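Unit 8: Good Practice for Demonstration Collection with Hand-Held Grippers
Course handout, Dimham Institute of Technology, Robotics and Automation Stream
Revised 2018-10-31

8.1 Scope

This handout sets out the practice expected of students who record manipulation demonstrations in the Kwak Laboratory. It applies to all sessions in which a person operates a pair of hand-held grippers in order to produce data from which a robot policy will later be trained. It does not apply to teleoperation of the Petora arms, which is covered in Unit 9, or to work inside the guarded cell.

Students are reminded that no motorized arm is moving during a hand-held session and that the interlock procedures of Unit 3 are therefore not in force. The general duties of care in the laboratory handbook continue to apply in full. Most of the incidents reported in the June review were trips, pinched fingers and strained wrists, and all of them occurred outside the guarded cell.

In what follows, "shall" indicates a requirement. "Should" indicates a recommendation from which a student may depart if the reason is entered in the session log.

8.2 Before the session

The operator shall complete the induction module and be signed off by the laboratory supervisor. Sign-off lapses after one academic year.

Each gripper shall be inspected for cracked jaws, loose fasteners and worn pads. A gripper that fails inspection is tagged and placed on the quarantine shelf. It is not to be repaired by the operator.

Marker cubes shall be seated fully on their mounts and checked for play by hand. A cube that can be rocked will introduce an error in the recovered pose of the gripper, and that error cannot be removed in processing. Printed faces shall be clean and free of tape, creases and glare film. Where a face is damaged, the whole cube is replaced and the calibration routine repeated.

Loose jewellery, lanyards and scarves are removed. Sleeves should be close-fitting or pushed back so that they do not cover the markers or catch in the jaws. Closed-toe shoes with a flat sole are required.

8.3 The work area

The task object shall be placed where the operator can reach it without twisting at the waist. For furniture and other large items, a clear space is kept on the side from which the operator approaches, and any item not used in the task is moved beyond arm's reach where practicable.

Cables on the floor are the principal hazard in this type of work. The operator's gaze is directed at the grippers for long periods, and the feet are seldom looked at. Cables and power adapters shall be routed away from the operator's standing position or covered with a floor ramp. Cables running from equipment to the operator's body should hang with enough slack for full extension of the arm, and no more.

A second person may work in the same room during recording. That person should remain outside the operator's reach and shall be told when a recording begins and ends. Bystanders may appear in wide-angle footage, and the consent form (Form 2, available at the laboratory office) must be signed by everyone who is likely to be in view.

8.4 Handling during the demonstration

Two-handed tasks on upholstered furniture are used throughout this unit. They are suitable for teaching because the object is wide, the surface yields under the jaws, and both hands must act on it together. 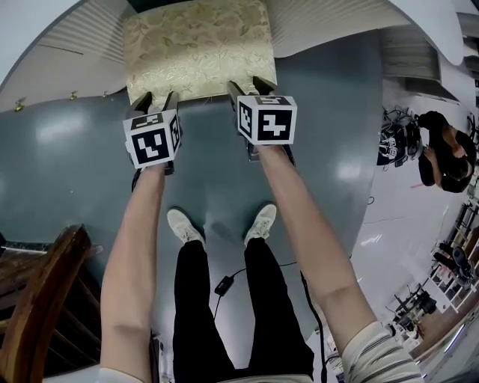

Figure 8.1. Two-handed grasp at the front edge of a cushioned stool seat, with a marker cube mounted on each gripper.

Several points of practice may be considered with reference to Figure 8.1. The two grippers are applied towards opposite corners of the front edge, and the marker cubes sit at much the same height. Patterned faces of both cubes are presented to the viewpoint. This is the arrangement to be sought at the start of any symmetrical grasp, as it allows both gripper poses to be estimated from the same image. The floor near the operator's feet should also be noted: a thin cable and a small adapter box lie to the left of the legs. Students should assess this position against the requirements of 8.3 and record what they would change.

During the demonstration the operator shall:

Keep at least one marked face of each cube visible at all times.
Close the jaws at a steady rate and pause briefly once contact is made.
Avoid crossing the forearms.
Release the object fully before stepping back.

Upholstery that is worn or frayed at an edge may be used, provided that its condition is entered in the log and the jaws are checked for caught threads between recordings. Heavy items shall not be lifted by the grippers alone. The limit for any two-handed lift in this unit is 8 kg, and tasks above that figure require written approval.

8.5 Duration and rest

Continuous recording shall not exceed 35 minutes. A rest break follows, during which the grippers are set down and the head-mounted equipment, if worn, is removed. An operator who notices numbness, eye strain or dizziness stops at once and informs the supervisor. There is no penalty for an unfinished session, and incomplete recordings are retained if they are labelled correctly.

8.6 Records

Every recording is entered in the session log with the task name, the object, the gripper pair and the calibration reference. Failed attempts are kept and marked as failed. Deleting a failed attempt from the set is treated as a breach of the data policy — the failure rate is itself a result, and later users of the data are entitled to it.

The Kunthorpe reference set, which students will use in the second assignment, contains 216 recordings prepared under these rules. Its log is a suitable model for layout and level of detail.

8.7 Preparation for the tutorial

Read sections 8.3 and 8.4 again before attending. Bring a one-page risk assessment for a two-handed furniture task of your choice, using the laboratory template. It should identify the hazards at floor level separately from those at the hands, and state who is responsible for each control. Assessments are to be lodged through the course site before the tutorial begins.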